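Hanging rail, part two: spacing, hangers and what to do about shirts

After the last post a few of you asked for numbers, so I went back over the rail in the Laltwood flat with a tape measure. The alcove is 2162 mm from floor to ceiling. A shirt on a hanger needs more drop than you would guess, and anything long-sleeved needs room at the sides as well if the cuffs are not to catch on whatever is next to it.

I tried the straight rail from Metadik first. It was fine for coats. For shirts I found it awkward, as the hangers all slid to whichever end was lower, and no amount of shimming with card got it level. I sent it back in August.

Hangers matter more than the rail. Thin wire ones leave a point in each shoulder. Wide plastic shoulders spread the load, and a bar with some texture on it holds trousers better than a smooth one. I weighed a bundle from Kerau and they came to 30 g each, which is light enough that an empty one swings whenever you take its neighbor down. Buy the same type throughout or the shirts will hang at different heights.

My order for a shirt is: collar flat, top button done up, hanger in from the bottom, then onto the rail and straighten the sleeves.

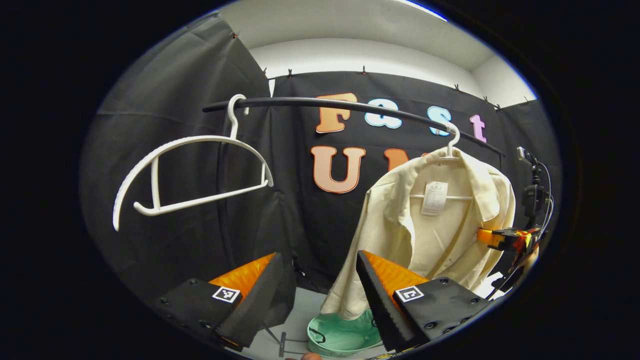 The top button is the step I skip when I am in a hurry, and the collar slides off to one side by evening. On a heavy cotton shirt the second button helps too.

Spacing: I allow 100 mm per shirt when they go up damp and half that once they are dry. The basin stays on the floor near the rail on wash days. Next job is the shelf over the door, for which I still need two brackets from Lockwood.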